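Home | Manuals | Ellance Arm Controller | Section 7 | Faults and recovery

Print this page | E-mail this page

7.4 Recovery after a gripper contact fault (code 244)

This section applies to Ellance work cells that are rehearsed in the Stoncombe simulator before a program is released to the arm. It sets out what the operator must do when the controller reports code 244, "unplanned contact at gripper".

Code 244 is raised when the gripper meets a container before the approach move has finished. The arm stops and holds its position. In the simulator the run is paused and the log is kept open. The fault is most often reported where containers have been placed at differing angles and the program assumes that all of them are square to the mat.

CAUTION: Do not clear the fault while the gripper is close to a container. Clearing the fault releases the hold, and the arm may complete the interrupted move.
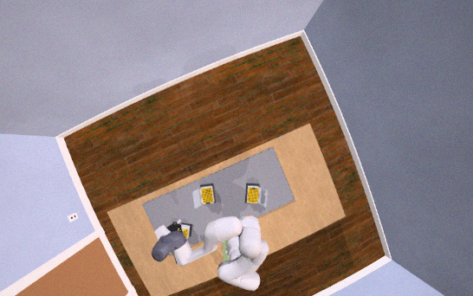 Page last changed: December, revision 7 – M. Hegyi

The gripper is beside the container at the lower left of the mat, which is turned slightly compared with the other two. At this distance the gap cannot be judged reliably from the overhead view. Operators must use the clearance reading in the Stoncombe side panel.

To recover in the simulator:

1. Leave the run paused. Do not press Reset.

2. Open the log and write down the step number at which the fault was raised. In the Prama test program the usual step is 1,448.

3. Select Manual and set the speed limit to 50 mm per second or lower.

4. Raise the gripper straight up until the clearance reading turns green. Do not turn the wrist during this move.

5. Check the flaps on the other containers. A flap that lies out over the mat is not included in the container outline unless "Include open parts" has been ticked.

6. Correct the stored angle of the container concerned, save the layout and run the program again from step 1.

NOTE: If the fault returns at the same step, the stored layout and the displayed layout do not match. Reload the layout file before making any further correction.

To recover on the physical arm:

1. Press the stop button and confirm that the red lamp is lit.

2. Follow the lock-off procedure in Section 7.2 before reaching into the cell.

3. Remove the container by hand and inspect the gripper fingers for damage. Damaged fingers must be replaced as a pair.

4. Do not restart until the same program has completed in the simulator without a fault.

Cells fitted with the Liem force sensor also require the sensor to be set to zero – see Section 7.6. Repeated faults should be reported to Máté Hegyi, Product Safety, with the log file attached.

Print this page | E-mail this page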